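The Golob lab open day was July 8, 2021, and I went for the planning software. Gopinath Pillai took 21 of us through in groups.

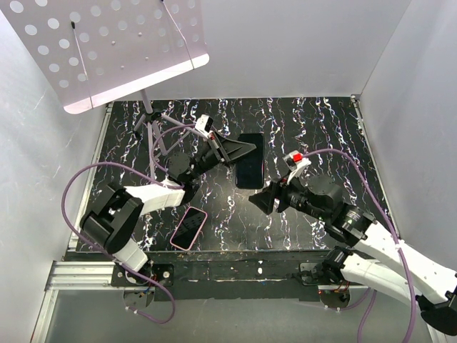 Both arms share one planner, called Jivine. It replans whenever either path changes.

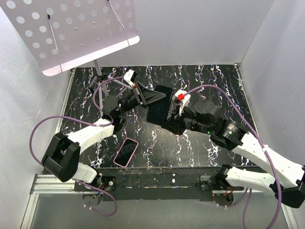 Collision checking took up most of the talk. Pillai said padding around each arm used to be fixed, and now shrinks near a grasp. With both grippers right beside the same black, tablet-like object, fixed padding would leave no valid path. The log held 1480 plans.

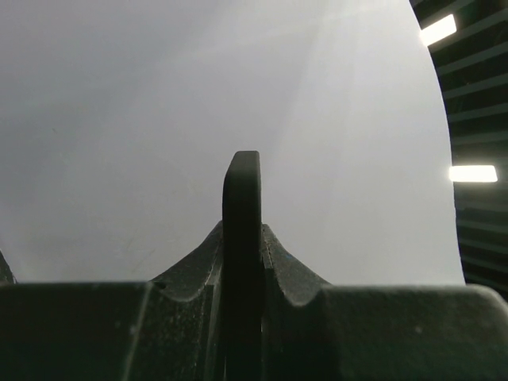
Róisín Dolan showed the replay tool last. It steps through two plans side by side. The next open day is in October.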